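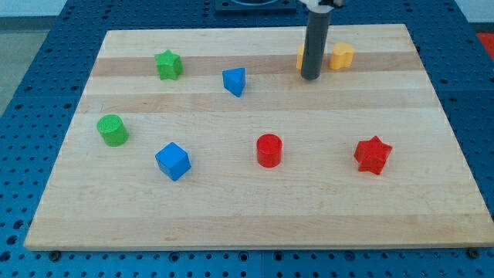

About Zasbridge Play School

December 27, 2018 | by the Zasbridge team

Zasbridge is a small school for children from 2 to 5 years. We are in the old Vermeulen bakery in Puvinier, and in this moment we have 23 children in two groups. The mornings are in English, after lunch we speak the language of the village.

Most families live near and come by foot. Since November we open also at Droma, in the rooms behind the library, for parents who work late.

We cook the lunch ourselves. A new child may visit two times with a parent before the first day, and for this we ask no payment.

5 shares | 2 comments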